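Joldale Coin Cabinet: Cataloging Project
Progress report to the Wenard Fund, prepared by Nilmini Sheikh

Dear Gunvor and everyone at the Fund,

It is a real pleasure to write to you again, and I hope you will forgive me if I go on a bit, as there is a good deal to tell! When we last reported, in May, the Yang bequest of trade tokens was still in its old envelopes, and Siu-ming Hsueh had only begun to sort it by issuer. We now have 906 pieces weighed, measured and entered in the catalog, and 377 of those have been photographed on both sides. The rest of the photography will carry on through the winter as the light stand becomes free.
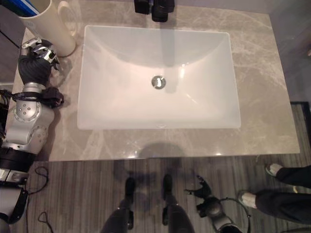
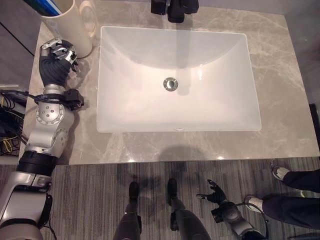
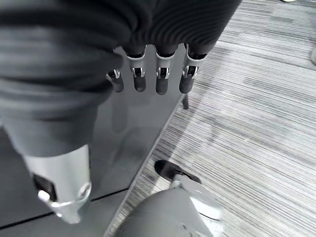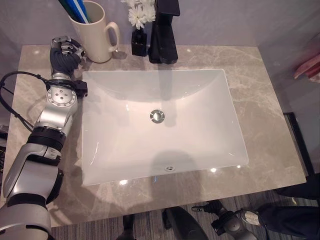 This page was last changed on 2021-11-16.

The nicest surprise of the season came from a tray marked simply "brass, various." Siu-ming found 18 tokens in it from the Vastareo ferry company, including 2 with the earlier spelling of the name on the reverse (we had only ever seen that spelling on paper tickets). Zinash Worku has compared the dies and believes the two were struck before the company changed hands, though she would like to see a third piece before putting that in print. I would too, and I have written to a couple of dealers.

On the money side, we are a little under budget for storage and a little over for weighing equipment, as the old scale would not hold its zero and had to be replaced. With your permission we would like to move the storage balance across. Ashton Doolan has the receipts and will send copies along with the quarterly form.

The inert plastic flips you kindly paid for have all arrived, and the silver pieces went into them first. Copper is next. A few of the copper tokens show green spots, and Zinash wants to look those over one at a time before they are housed with the others, so please expect that part to go slowly.

We still owe you the draft text for the handlist. The introduction is done and the section on bakery and dairy tokens is with Siu-ming for checking. I hope to have both in your hands with the next report, along with the plates for the ferry pieces.

With warm thanks,
Nilmini

Get our newsletter: enter your email address to hear about new additions to the catalog.

Contact us | Copyright Joldale Coin Cabinet | Back to top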